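Home Reviews Kitchen Garden Robots Search

The Jaidee two-armed tidying kit, reviewed

I have a nephew who can clear a floor of bricks in 50 seconds if there is pudding. The Jaidee has two arms and no interest in pudding, so I tried it on blocks, pens and a desk that needed sorting.
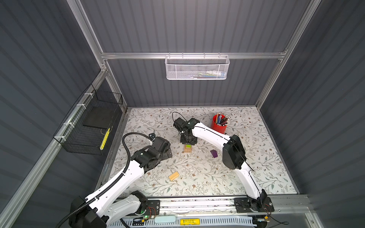
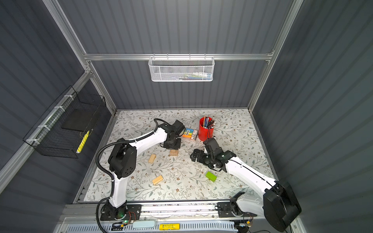 Wooden blocks, a green one and the red pencil cup.

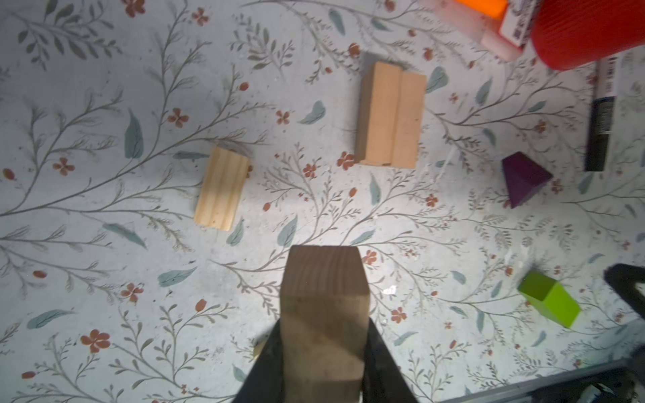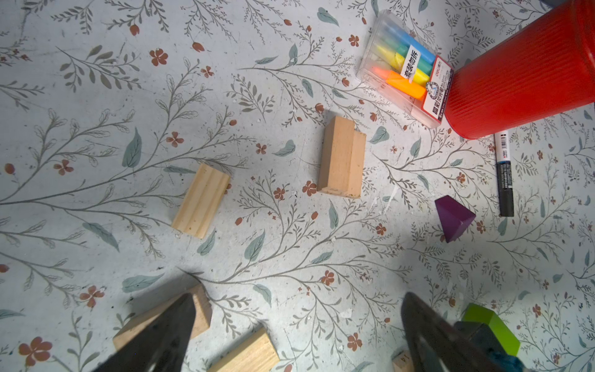 Reading time: 2 minutes

Picking up a block is the good bit. It closes its fingers with great ceremony, like a vicar lifting a sandwich, and mostly holds on. Of 76 tries at putting one on top of another, I'd have been proud of 50. Pens are worse, and anything lying close to something else brings on a long think.

Sunee Kaewmanee, who lent me the kit, says the February update made it quicker. I'd hate to have met it in January.

Could it do your chores? If your chores are blocks, yes — slowly. Socks, no. I wouldn't let it near a mug.

Three stars. The Clikholm is cheaper but has only the one arm.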